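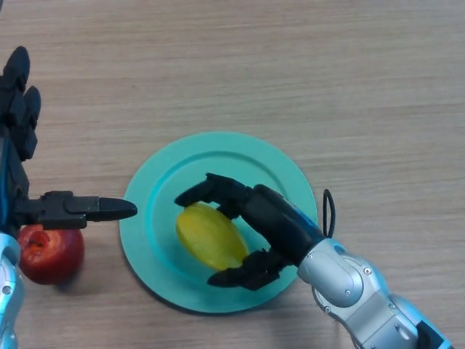
The kitchen at Praltgate primary school starts work at seven in the morning, and by half past the cook has usually peeled the first sack of potatoes. She has run the place for 14 years. Before that she worked in a hotel in Arkonbridge, which she left when her second child was born.

"I thought it would be easier," she says. "The hours are better. The work is about the same, only it all happens at twelve o'clock."

She cooks for 140 children on a normal day, with one assistant who comes in at nine. Most of them take the hot meal. The rest bring sandwiches and sit at the same tables, a change she asked for in her second year. Before then the packed lunches were eaten in a classroom.

"Children copy each other. If the one next to you is eating carrots, you might try a carrot. You might not, but you can't copy somebody in another room."

The menu runs over three weeks. It used to be two, and she found the parents got tired of it before the children did. Fish is on Fridays and there is a roast every Wednesday. Pasta comes up more often than she would like.

Fruit has been the hardest part. For years it came in a bowl at the end of the counter, and most of it went back to the kitchen at one o'clock. She tried cutting it up. She tried putting it out before the main course, and that worked better than anything else.
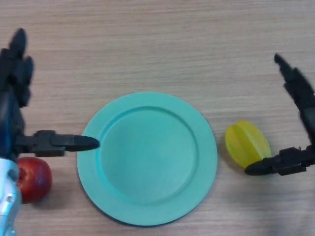

"They come in hungry, so they eat what's there. I put the apple out first, in quarters, and then I'm slow with the pie. I'm not proud of it."

The vegetables are delivered twice a week by Samonte, a family firm with a yard on the Arkonbridge road. She rings them the night before if she wants to change the order. Dry goods come once a month from Drilari, and those she has to order on a website. She doesn't enjoy it.

"It logs you out while you're looking in the cupboard. I write it all on paper now and type it in at the end."

Last year she kept a notebook of what was thrown away. The plates were scraped into one bucket and the leftovers from the trays went into another, and she weighed both before washing up. In the worst week, in April, the trays accounted for most of it. She had been cooking for children who were away on a trip, and the office had forgotten to tell her.
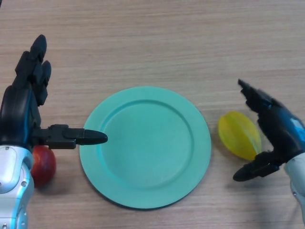
## What she would change

The oven, first. It is older than her time at the school and the left side runs hot, so every tray has to be turned halfway through. A new one was quoted at £2,816, and the delivery and fitting came to another £447.

"They said they'd look at it next year. I've heard that before, but they did buy me the mixer."

She would also like a longer lunch. The children have 35 minutes, including queuing, and the youngest are still on their main course when the bell goes. She lets them finish. The afternoon teachers know to expect a few of them late.

Asked what she eats herself, she has to think about it. On most days it is toast, standing up, at about half past ten. On roast days she saves herself a plate and has it once the floor has been mopped.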